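January 6, 2023
Posted by the wash bench, Braldale

First entry after the shutdown. The Bumar drum sat drained over the break with the door open. Seal is dry and has no smell. The inlet filter had a brown film on the mesh, which came off with a nylon brush. Ran one empty cycle to waste before anything else and kept the last of the rinse water as a blank.

Purpose of this run is to repeat the December lint work on brushed fleece with the outlet filtration sorted out. The December figures are no good for comparison between fabrics. The bag filter was lifting off its collar during spin and some of the discharge went past it. I could see fibre in the sink trap afterwards. I have left those pages in the book and struck them through. Please don't quote from them.

Changes to the rig

The collar is now a turned acetal ring with a groove, and the bag is held by a hose clamp with the screw at the top where it can be reached without moving the tub. Downstream of the bag is a second, finer disc in the Wragg holder. The disc is there as a check on the bag and is not part of the reported mass. If the disc picks up anything visible, the run is thrown out.

Discharge hose has been shortened and now falls the whole way. The old one had a sag in it behind the bench leg. Fibre settled in the sag at the end of each cycle and came through with the next one, so each result was carrying some of the previous fabric. This probably explains the odd grey lint in the white series, which I had put down to the operator's jumper.

The level of the machine has been reset. One foot had wound itself in. Locknut is now tight and marked with paint pen across the nut and the thread. If the marks don't line up, level it again before running.

Fabric

Lot 501, cotton-rich fleece, brushed one side, unwashed, from the roll in the conditioning room. Cut with the circular blade, edges overlocked all the way around with the usual polyester thread. Overlocking is not optional on this fabric. A raw edge sheds more than the whole of the face, and what ends up in the bag is then a measurement of the scissors.

Each load is made up to 210 g conditioned mass, adjusting with a narrow strip if needed. The strip is overlocked too. I don't like the strip because it has more edge for its area than the panels, but it is a small part of the load and every load has one.

Conditioning was overnight in the room with the door shut. The humidity trace on the Fisix logger has a step in it early in the morning. Somebody came in for the tape. It recovered well before I weighed anything and I have left it alone.

Procedure as run

Temperature 30 °C, cold fill with heater, no softener. Reference detergent, dissolved first in a beaker. In December the powder went in dry and some of it was still in the drawer at the end, so the dose was not what the sheet says.

1. Dry the bag in the low oven, cool in the desiccator, weigh.
2. Fit the bag, tighten clamp, fit the disc.
3. Load the drum. Panels go in one at a time, opened out, brushed side as it falls.
4. Start the cycle and stay with it until the first drain has gone through.
5. After final spin, run the short rinse with the drum empty to clear the sump. Leave the bag in place for this.
6. Remove the bag, fold the mouth over twice, dry, cool, weigh.
7. Take the disc out under the lamp and look at both faces.

Step 5 is new. The sump holds back a fair amount of fibre after the main cycle, more with the brushed fabrics than with plain jersey. It should be credited to the load that shed it.

What happened

Blank cycle: the bag gained a trace, within what the balance does on its own between two readings. Disc clean. I am happy to call the rig clear.

First load ran normally. Drain was slower than in December, as you would expect with the finer disc behind the bag, but the pump didn't labour and the water level in the bag stayed below the collar. Bag came off with a smooth felt of fibre on the lower half and very little above. Disc clean on both faces.

Second load was stopped partway. The machine went out of balance on the intermediate spin, tried to redistribute, and then sat there. Panels had wound into a rope with the strip around the outside. Discarded the load and the bag. I did not restart from the stopped point. An extra tumble is extra abrasion, and there is no sensible way to subtract it.

Third load, same make-up, with the strip cut into two shorter pieces. Ran through without trouble. Bag similar in appearance to the first. Disc had a single dark fibre on the upstream face, which under the glass is much too coarse to be ours and looks like brush bristle. That will be the nylon brush from the inlet filter. Run accepted, note made on the sheet.

The two accepted runs agree better than any pair from December. Two is not a series and I won't put a spread on it yet. Masses are in the bench sheet under the lot number, columns as before, with one extra column for the sump rinse.

On orientation of the brushed side

There has been discussion about turning made-up garments inside out for this test. With flat panels the matter doesn't come up, as both faces see the drum. With a sweatshirt the brushed face is usually on the inside and is partly protected by the body of the garment. Turned inside out, it takes the full rubbing. I expect the lint mass to rise and the face pilling to drop, and the two would need to be reported together or the result will look better than it is.

The other trouble with garments is that they don't dry or condition evenly. Seams, cuffs and the neck rib hold water long after the body panels are down to room moisture. A garment left in a heap can read steady on the balance for a while and still be damp in the middle. Hang them, sleeves apart, with nothing touching.

Garments also bring in fibre from other places. Pockets and the inside of the neck tape are the worst. If we go to made-up articles I want a pre-shake over black card and a pass with the lint roller on the seams, same number of strokes each time, and the roller sheet kept with the run.
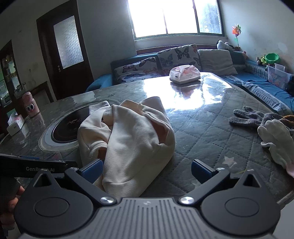
Does the first wash of a new fleece shed more than the later ones?

With brushed cotton-rich fabric the first wash sheds the most, as the loose fibre left by the brushing machine comes away then, and the mass caught in the filter falls off over the next few washes before it settles.

For that reason the wash number goes on every sheet from now on. A result with no wash number can't be compared with anything. Several of the older sheets say only "washed", and I have no way of telling which cycle they refer to.

Balance

The draught shield on the left side doesn't close fully and needs a push at the bottom corner. Zero drift is acceptable with the shield shut and poor with it open. Weigh the bags with tongs and don't lean on the bench while it settles. The marble slab helps, but the bench it stands on moves when the drum is spinning, so no weighing during a spin. I lost a reading to this today and had to wait out the rest of the cycle.

Bags must come to the balance straight from the desiccator. I left one out on purpose to see what it did. It climbed steadily the whole time I was watching, and by the time I had written it down it had climbed again. The silica gel in the desiccator is due for regeneration – most of the indicator beads have turned.

Consumables

Bags are getting low and the remaining ones are from a different batch with a heavier seam. Do a blank on one before mixing them into the series. Discs are fine. Detergent tub has been opened and dated on the lid. Somebody has used the last of the acetone and put the empty back in the cabinet.

To do

Finish lot 501 with fresh panels, first wash only, until there is enough for a proper spread. Then carry the same panels through to later washes without recutting.

Same again with the plain back from the same mill, no brushing, to get a floor for the method.

Make a trial with the load strip left out and a slightly larger panel cut to mass. If it agrees, drop the strip for good. It has caused one failed run already.

Check the heater cut-off. The Fisix probe in the drum read a little over the set point at the end of the fill and took its time coming back. It may be the probe position. It was clipped near the element side, and I will move it to the door side and repeat before blaming the thermostat.

Clamp screwdriver lives on the hook by the sink. Put it back there.

Machine left drained, door open, water off at the wall. Third load panels are hanging in the conditioning room and are not to be moved.

Braldale Textile Workshop | Bench notes | Contact the wash bench | © 2023 | Back to top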